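Stiltville Food History Society
Minutes of the spring meeting
22/04/2023

Place: Back room, Stiltville Library

Present: the chair, the secretary, the membership officer, the newsletter editor, and members as signed in the attendance book.

Apologies: received from two members, noted.

1. Opening

The chair opened the meeting and went over the agenda. One item was added under other business, on the shared spice box.

2. Minutes of the last meeting

The minutes were read. One correction was made: the talk on bread ovens was given in the small hall, not the library. With that change the minutes were approved.

3. Matters arising

The printed bibliography on salt fish has been finished and placed in the members' shelf. Members may borrow it for up to a month and should sign the card.

The library has agreed to let us keep using the display case by the front desk. The salt fish display comes down at the end of the month and the next one will be on dried beans and peas.

The question of whether the society should pay for a second key to the back room was left open. The library has not answered the secretary's letter.

4. Money

The balance was read out and accepted. The main cost since the last meeting was the printing of the bibliography. Dues stay as they are for the coming year. Members who have not paid were asked to do so before the June meeting.

A grant of $4,000 has been received for the dried bean and pea project. It may be spent on ingredients, cooking pots, printing and speaker travel. It may not be spent on room rental. The secretary will keep those receipts in a separate folder.

5. Report on the pease pudding trials

The cooking group reported on its work with dried peas. The aim was to compare three ways of making a plain boiled pease pudding: tied in a cloth and boiled in the pot with a piece of salt pork, cooked loose in a covered pot and beaten smooth, and baked in a dish after boiling.

The cloth method gave the firmest result and could be sliced when cold. The group noted that the cloth has to be tied with room for the peas to swell. On the first try it was tied too tight and the middle stayed hard. On the second it was tied with a hand's width of slack and cooked through.

The loose method was quicker but needed stirring toward the end to keep it from catching. It tasted well but would not hold a shape.

The baked version had a dry top that some members liked. The group could not find an early source for it and suggests leaving it out of the printed leaflet unless one turns up.

All three were made with whole dried peas soaked overnight. A member asked about split peas. The group answered that most of the older recipes it has looked at do not say, and that it will try split peas next. Mint was used in one batch and left out of the others. Opinion was divided. The leaflet will list it as optional.

The ration used was 100 grams of dried peas per person, which was more than most people wanted. The group will bring this down for the June supper.

6. Supplier for dried peas and beans

Two suppliers were considered. Amaral sells whole dried peas, fava beans and a brown field pea in sacks. Esix sells smaller bags and delivers free, but does not carry the field pea.

The cooking group prefers Amaral for the field pea, which it thinks is closer to what would have been grown for the pot before garden peas became common. Some members were concerned about storing full sacks, after the trouble with moths in the oatmeal.

Agreed: to order the field peas and fava beans from Amaral and everything else from Esix. The sacks are to be divided on arrival into lidded tubs and dated.

7. Stornitz visit

The society has been invited to visit the open-air farm museum at Stornitz, which has a working hearth kitchen. The museum can show the group how beans and barley are cooked together in a hanging pot over a low fire, and members may help if they wish.

Points settled:
Members will travel in shared cars. A list will go up on the notice board.
Those helping at the hearth should wear cotton or wool and tie back long hair.
Lunch is not provided. Members should bring their own.
The museum does not allow flash photography inside the kitchen.

The date is still to be fixed with the museum. The secretary will write again and report back by email. A member asked if children may come. The museum takes children from age 3, with an adult.

8. June supper

The supper will be held in the large hall. The proposed menu was read out:
Bean and barley pottage with onions and herbs
Pease pudding, boiled in the cloth, sliced
Salt pork, boiled, served separately
Coarse bread
Stewed dried apples and prunes
Small beer, and an apple drink for those who prefer it

There was a discussion about salt. At the last supper the pork made the whole pot too salty for several people. The cooking group will soak the pork overnight, change the water once, and cook it apart from the pottage. This also means the pottage can be served to members who do not eat meat. It was pointed out that the pease pudding would then need its own pot as well. The group is content with this and will borrow a third burner.

Fava beans will be left out of the supper pottage, as two members cannot eat them. White beans were suggested in their place. It was objected that white beans of that kind came from the Americas and would be wrong for the period the menu is meant to show. After some discussion the group agreed to use field peas in both dishes.

Tickets will be limited to 100, which is the limit set for the hall. Members have first call on tickets until the end of May, after which they go on sale at the library desk.

9. Newsletter

The editor asked for pieces for the next issue. Wanted in particular are family recipes for bean or pea dishes, with a note of where the recipe came from and how old it is thought to be. Handwritten pages are fine. Originals will be copied and returned.

The article on sayings about beans and peas is held over for space. The piece on the Stiltville mill has been cut by a third and will run in this issue.

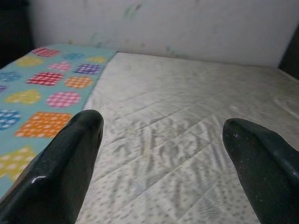

Do dried peas have to be soaked before they go into a pottage?

Whole peas should be soaked overnight in plenty of cold water and drained before cooking, while split peas can go straight into the pot after rinsing.

The editor will print the above in the newsletter's question column, with a note that old peas take longer to soften however long they are soaked.

10. Talks

The next talk will be on kitchen gardens and what was dried for winter. The speaker has asked for a table and a projector. The library has a projector but the bulb is weak, and the secretary will ask if it can be replaced.

Suggestions for later talks were taken: mustard and how it was ground, cheese made from skimmed milk, and cooking on fast days. Mustard had the most support. The membership officer will look for a speaker.

11. Other business

Shared spice box. The long pepper and the grains of paradise are both used up. Agreed to replace them in small amounts. Members using the box are asked to write down what they take.

Pots. The large iron pot has rust on the inside and must be scrubbed and oiled before the June supper. Two members offered to do it. Pots are to be dried on the stove before they are put away.

Pudding cloths. Cloths should be boiled without soap and hung to dry. Scented detergent got into the last batch and could be tasted in the pudding.

Recipe leaflet. The draft is to be sent around by email. Comments go to the editor within two weeks of receipt.

12. Next meeting

The next meeting will be held in June, before the supper, in the same room. The agenda will be put up on the notice board beforehand. Items for it should reach the secretary in writing.

The chair closed the meeting. Samples of the cloth-boiled and loose pease pudding were served afterward.

Minutes taken by the secretary.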